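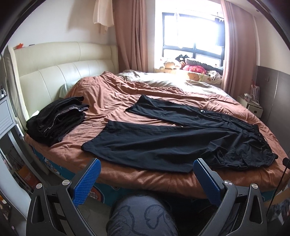

Drangate 居家衣物操作数据服务

供应方：Cliltness
服务类别：手持夹爪示教数据的采集、整理与交付
页面更新：2022-02-06

服务介绍

Drangate 是为机器人学习团队准备的数据服务。我们的采集员拿着手持夹爪，在有人居住的家里整理衣物，动作和画面同时记录下来。客户收到的是已经对齐时间、已经切分好的片段，可以直接放进自己的训练流程。

很多客户最先问的是：为什么要去别人的家里，在实验室的桌子上叠衣服不行吗？桌子上也可以，我们早期也这样做过。但是床是软的，被子有褶皱，窗户的光从一边进来，深色的裤子放在上面，边缘很难看清楚。如果机器人以后要在卧室工作，这些情况应该在训练数据里出现。

现有数据包

Berisha 包：卧室与衣物。共 639 条片段，内容有铺平、对折、叠放，以及把衣物移到旁边。衣物以长裤和上衣为主，深色衣物单独有标签，方便客户挑选。

Grovach 包：衣柜与抽屉。共 646 条片段，内容有拿取、放入、开关柜门。这个包里有一部分是单手操作，请在购买以前看一下目录表。

两个包可以分别购买，也可以一起购买。一起购买的时候，目录表会合并成一份，标签的名称也会统一。

采集方式

每位采集员使用 2 个手持夹爪，左右手各一个。动作的速度我们不作要求，只要求不要急，夹住布料以后稍微停一下再移动。夹空的片段不会删除，会标记为“未夹住”，有的客户需要这样的数据，有的客户不需要，可以自己过滤。 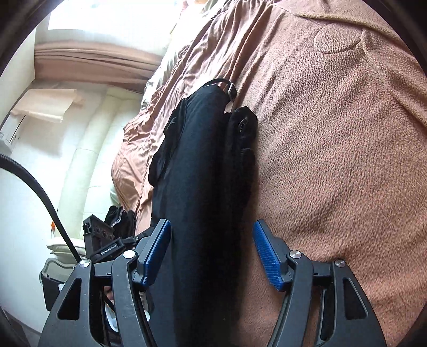
长裤的难处在第一次对折。两条裤腿要先重合，腰部的布料比较厚，容易鼓起来，所以我们的操作说明建议先整理腰部，再拉裤脚。细的带子和吊牌会影响夹取的位置，遇到的时候采集员不把它们剪掉，保持衣物原来的样子。

居住者的衣物和房间在开始以前都得到书面同意。床上的玩偶、窗边的杂物，我们一般不移动，除非居住者自己想收起来。画面里如果出现人脸或者可以读出的个人信息，交付以前会做遮挡处理。

交付内容

每条片段包括腕部视角视频、夹爪开合数值、末端轨迹、时间戳，以及一句中文的动作说明。英文说明可以另外添加，需要在下单的时候写明。文件夹的结构和字段的意思写在随附的说明文档里，第一次使用请先读第二章。

定制采集

如果现有的数据包不符合您的任务，可以定制。请告诉我们衣物的种类、房间的类型，还有您的机器人夹爪的最大开口。最后一项常常被忘记，可是它很重要：您的夹爪开口如果比较小，厚的布料叠到第三层就可能夹不进去，这样的示教对您没有用处。

定制项目从确认方案到交付是 35 天。十月的订单比较多，请提前联系我们安排时间。

已知的限制

强烈逆光的时候，窗户附近的画面会过曝，黑色布料的内部细节也会减少。这类片段有“逆光”标签，我们没有做亮度修正，保留原始画面。

视频边缘有广角镜头的变形，标定文件随数据一起提供。轨迹在手被身体挡住的时候可能有小的跳动，目录表的“质量”一栏会写出来。

Drangate 不提供机器人本体，也不出租采集设备。训练模型的工作由客户自己完成，我们可以回答关于数据格式的问题。

试用与订购

可以先申请试用片段，格式和正式数据相同。申请时请写明单位名称、用途，以及您希望看到 Berisha 包还是 Grovach 包的内容。价格按照数据包和授权范围计算，Cliltness 收到申请以后会发送报价单。

相关页面
Drangate 字段说明
授权范围与隐私处理
定制采集申请表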